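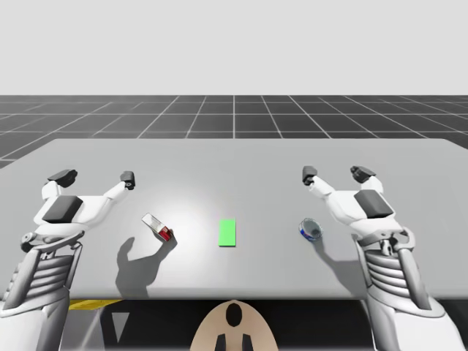
Two arms, carton, green marker and can on the grey tabletop (simulated).

Rarnow Program: latent TB screening and follow-up, Bruvthorpe and Panby
Progress report to the Dela Peña Fund, second reporting period
Prepared by Dineo Mofokeng, program lead. 3/22/22

Short version first. Screening on track, treatment completion behind, spend a bit under. Details below, sorry for the clipped style, clinic was full on this week and Wilfredo needs the numbers back tonight.

Screening
1622 people screened to date across both sites. Mostly settlement services referrals and the aged care workforce in Bruvthorpe, plus walk-ins at Panby after the radio spots. Blood test as first line, skin test only where the courier run doesn't suit. Repeat bleeds were a problem early on (tubes sitting too long before incubation). Fixed by moving the pick-up to before lunch. Haven't had a batch rejected since the change.

Panby still slower than Bruvthorpe. Room is fine, parking is not. People coming in from the orchards can't get there before we close, so we've started a late clinic. Numbers decent so far but too early to call it.

Treatment
31 people started on preventive treatment this period. Most on the shorter rifampicin course, a few on isoniazid where there were drug interactions (methadone, warfarin, the usual). Monthly nurse review, liver bloods where indicated. We've had 2 stop because of side effects, both reviewed by the chest physician, both well.

Bigger issue is people moving for work half way through. Picking season, then gone interstate. We now send a transfer letter and the remaining dose count with the person as well as to the receiving clinic, becuase the faxed ones were going missing.

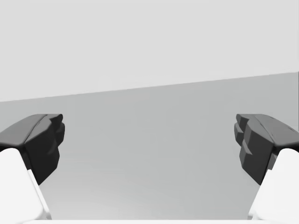 Will the program meet its treatment completion target by September?
On current pace we'd fall a little short. The late clinic and the transfer letters should close most of the gap, and we'll confirm in the next report.

Contact tracing
Not funded under this grant but it eats our time so reporting it. One workplace investigation in Bruvthorpe, led by the public health unit. We supplied two nurses for the bleed days and did the phone follow-up. Everyone on the contact list reached. Second round of testing still to come after the window period, dates to be set with the employer.

Staffing
Wilfredo Lacson has taken over data and reporting. Nurse position at Panby filled, after being advertised twice. Interpreter hours are the pinch point. Phone interpreting OK for results, poor for first consent conversations, people hang up or say yes to everything. Would like to shift some of the travel line into face to face interpreting, see Budget.
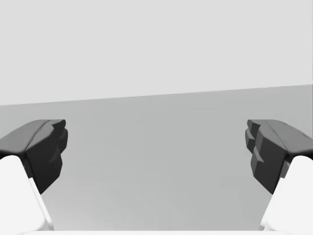

On the same topic, the translated fact sheets are done but two languages need a second go. Community reviewers said the wording made latent infection sound the same as active disease, and that's exactly the fear we are trying to take out of it. Rewrite is with the translator. Old version pulled from both waiting rooms in the meantime.

Data
Moved off the spreadsheets onto the regional database. Painful. Duplicates where family names and given names had been swapped between referral and intake, all merged by hand. Completion figures before the move should be treated with some caution and we'd rather not publish them. Everything from this period is clean.

Budget
Underspend sits mostly in travel and in the vacant nurse months. Pathology slightly over, from the repeat bleeds mentioned above. Request: move the travel underspend to interpreting. No change to the total. Happy to send the line by line if the Fund wants it, its all reconciled.

Risks
Rifampicin supply. Had one patchy delivery, pharmacy covered from hospital stock. Now holding a small buffer on site.
COVID surge work pulling nurses. Less than last period but the roster has no slack in it.
Lease at Panby up for renewal, landlord yet to reply.

Next period
Keep the late clinic going, finish the fact sheets, second round of workplace contact testing, sort out the lease. Client interviews to start once ethics comes back, questions already drafted.

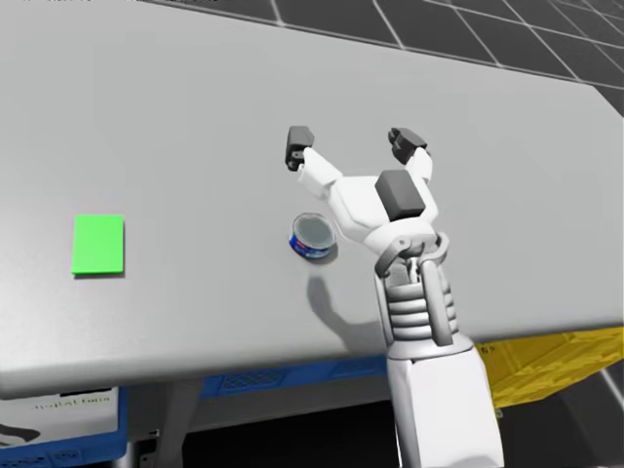

Green pad and blue-labelled can on the table, white arm at right (simulated).

Queries on figures to Wilfredo, anything clinical to me.
D. Mofokeng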